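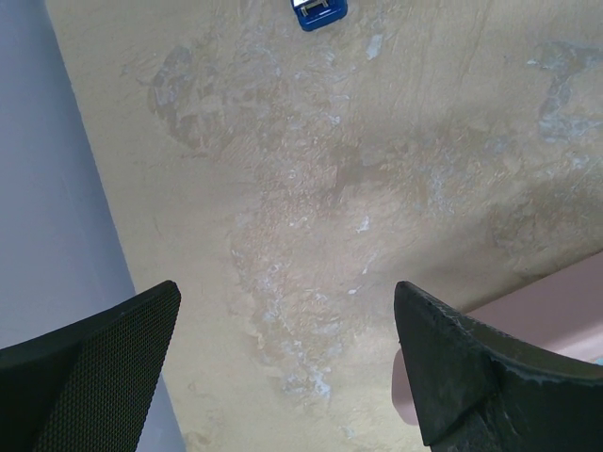

How long should you let a secondhand table sit in your house before you do something about the top?

As long as you like, if you're me. For everyone else I'd say one season, long enough to find out where you put your coffee and whether you even like the thing.

I get this question more than any other since I started writing about fixing up old furniture, and I'm a terrible person to ask. I once kept a dresser with three working drawers for so long that my kids thought the fourth one was decorative. But I have opinions now, and a mug of tea, so let's go.

The first thing I do with any old table is live with it. I know that sounds lazy (it is lazy) but a table in a store or in somebody's garage tells you almost nothing. You have to bump your hip on it in the dark. You have to try to get four people around it with plates and a salad bowl and find out that the legs are exactly where everybody's knees want to be. My sister bought a gorgeous drop-leaf a few years back, stripped it, sanded it, oiled it, the whole thing, and then discovered she hated eating at it. She sold it to a neighbor and now has to look at it every time she goes over there for dinner.

The second thing is washing. Plain dish soap, a soft rag, barely damp, and then a dry rag right behind it. You would not believe how much "damage" is just old polish and somebody's pancake syrup. My friend Rekha Kandpal taught me to do the underside first and I thought she was kidding, but the underside is where you find out what the finish does when it gets wiped, and if it goes gummy on you, well, only the dog will know.

After that you have the marks that don't wash off, and people get so worked up about these! Cloudy white rings are usually moisture that got into the finish. Dark ones have generally gone deeper, down to the wood, and those are a much bigger job. For a cloudy ring I've had decent luck with a hair dryer on low, kept moving, and then a dab of petroleum jelly left on overnight. I've also had no luck at all with exactly the same method on a different table. I wish I could tell you why. Mayonnaise worked for my grandmother but I can't get past the smell.

If you do decide to sand, please check whether you have veneer first. Look at the edge. If the grain on top wraps over the side like it belongs to the same plank, good sign. If there's a thin line running along under the top, put the power sander back in the closet. I went through a veneer once, on a nightstand, in maybe the time it takes to sing happy birthday, and I still feel sick thinking about it. And if there's old paint involved, get one of those lead test kits from the hardware store before you make any dust at all. I don't fool around with that one.

For grit, I start at 100 and work up from there, and I do the last pass by hand because I like it. It's the only part of the whole business that's quiet. Go with the grain. I know everybody says go with the grain. Everybody is right.

Now, money. I was chatting with Satish Bhatia, who runs the little secondhand place I go to way too often (it's called Nishad, if you're local, and the parking is behind the bakery), and he told me he paid $20 for the table he eats breakfast on and has been offered silly amounts for it since. He won't sell. He says it's the right height. I think about that a lot, because I've definitely been guilty of working on a table with one eye on what it might fetch, and those are the ones I rush. You can always tell. There's a drip down the back leg, or I skipped the bit by the hinge.

There's a lady in the comments who asked me in April whether she should have her mother's table professionally refinished. The quote was $3,000. I went back and forth on my answer for ages. It's her mother's table, and it's a lot of money, and I've never seen it! What I ended up writing was that she should get a second quote, and ask both places what they'd do if they were told to do as little as possible. She came back a few weeks later and said the second shop had offered to clean it, reglue two wobbly legs and wax it, for a price she didn't mention but seemed very cheerful about. There's a spot at one end where her brother did his homework with a ballpoint and no paper underneath, and they left it in.

I'd have left it in too. I'm not a purist about it – if a table is sticky or shedding splinters, fix the poor thing – but I've gotten slower to start as I get older. The one in our kitchen has been "next on the list" through two other tables, a bench and a rocking chair. We do homework on it, I pay bills on it, my husband repots things on it when he thinks I'm out.

Oh, and wax! I forgot wax. Thin coats. Thinner than that. Let it haze over, buff it with an old T-shirt, and wait a day before you put another one on. If it feels tacky you used too much, and the cure is more buffing and some complaining. Coasters for the first month, and after that you're on your own.

Next time I want to get into chairs, specifically the kind that squeak when you lean back, so if you've got one send me a note about where the squeak comes from. Mine is somewhere in the back left leg and it's driving me up the wall.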